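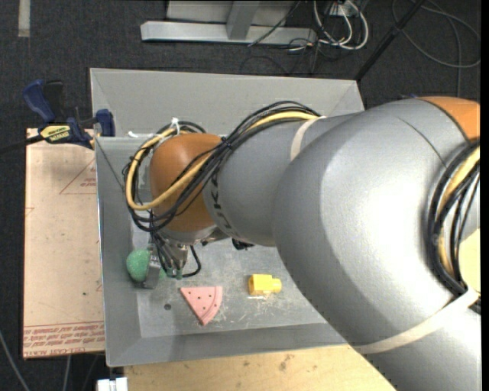
Wetham Opens Its Police Stop Records to the Public

WETHAM – Residents of Wetham can now look up how, where and why police officers stop people in their city. The Wetham Office of Police Review has published its first full set of stop records, along with a plain-language guide and a searchable web page, and we couldn't be happier to see it go live.

The first release covers 1,940 stops made by city officers over a six-month period ending in June. Each record lists the time of the stop, the neighborhood, the reason the officer gave, whether a search took place and how the stop ended. Names, home addresses and license plate numbers have been removed.

Of the stops in the release, 864 were for traffic matters. The rest include stops of people on foot, stops of people on bicycles, and calls where an officer was sent to an address and detained someone there. Searches are recorded separately, so readers can see how often one was made and whether anything was found.

The Office pushed for this for a long time. Until now, anyone who wanted these records had to file a written request, pay a copying fee and wait, often for months. What came back was usually a stack of scanned forms that couldn't be sorted or searched. Students, reporters, defense lawyers and neighborhood groups all told us the same thing at our listening sessions last winter, and they were right to be frustrated!

What people asked for

The Office held listening sessions in the Pratisow and Drikberg neighborhoods and took comments by mail and online. We received 74 written comments. Many people wanted to know more about stops near schools. Others asked for records to be posted in a form that works on a phone, and several officers wrote in to ask that the reason for a stop be shown in full, with the short code beside it. All of those requests made it into the final design.

We also heard from people who had been stopped themselves and had never seen what was written down about it. Under the new rules, anyone stopped by a Wetham officer is given a card with a record number. Entering that number on the web page brings up the entry. If something looks wrong, the page has a correction form, and the Office must answer within 58 days.

How the records are checked

Officers fill out a stop form before the end of their shift. A supervisor reads it, and the Office then compares a sample of forms with dispatch logs. Forms with missing answers go back to the officer. In the first months the question most often left blank was the one on perceived age, so the wording has been changed and the new version is already in use.

The guide, "Reading the Stop Records," explains each column and gives some fair warnings about what the numbers can and can't show. A high count in one neighborhood may reflect a busy road, a special patrol or something that deserves a much closer look. We hope readers will use the guide and then come to us with hard questions. It is available in English, Spanish and Polish.

What's next

New records will be added every three months. The next release, due in January, will add stops made by officers assigned to the transit stations, which report on a different form. The Office is also working on a yearly report that will look at searches and at how complaints are resolved.

A public meeting on the first release will be held at the Szczepańska Street Library at 6:30 p.m., with the date to be posted on the Office's web page. Staff will show how to search the records and will take questions and comments. Interpreters can be arranged by calling the Office ahead of time. The meeting is free and children are welcome.

About the Office

The Wetham Office of Police Review is an independent city agency. It receives complaints about police conduct, reviews department policy and reports its findings to the city council and the public.

Media questions: Public Information Desk, Wetham Office of Police Review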